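Moving the club room upstairs

We finished moving the club room in February. I said I would write it up for the members who haven't been by yet, and also for my own records, since the last time we moved I forgot everything within a month and had to work it all out again.

The old room on the ground floor of the Mulligan building was cheap, but it had carpet and one outlet per wall. The carpet held on to everything. I dropped a box of small screws in there two years ago and was still finding them the week we left. The new room is on the second floor, same building, 18 steps up. I know the number because I carried most of the shelving.

The floor was what sold me. It's wood, and after years of that carpet I can sweep the whole place before I go home. I bought a soft broom and a bag of felt pads from Larnen, the hardware store by the bus stop. The pads went under everything with legs. They come in sheets of 40 and I used nearly two sheets, mostly on chairs.

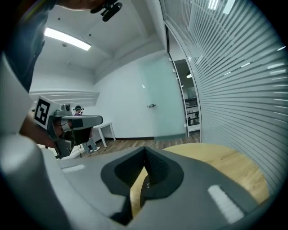

Skovenow Makers Club, Upstairs Room

The small white table with the thin legs is staying. There was talk of replacing it with something bigger, and I was in favor until we had it in the room. It's light enough to move with one hand and it doesn't block the way to anything. Big tables collect junk. We had a big one downstairs and I don't think I saw the top of it once.

The ceiling is plain white, with a long fluorescent panel, and it steps down toward the back wall. I had hoped to put tall shelves back there, so I measured before ordering. The tall ones wouldn't have fit. We went with the low Gerkolov units, which took an evening to put together and came with one bolt short. I used one of my own. The second unit leans a little to the left and I've stopped looking at it.

The light is better than I expected from an office panel. Downstairs I always had a lamp on. Up here I've only plugged mine in once, for soldering, and then I forgot it was on and left it running over lunch.

Still on my list:

Labels for the low shelves
Hooks by the door for coats
A second trash can
4 more felt pads for the stool that scrapes

The door code is the same as before. If you come after six in the evening, use the side entrance, and please carry chairs when you move them. The people below us have been patient so far.

I still have two boxes of cables from the old room in my garage. If one of them is yours, come and get it before I start sorting.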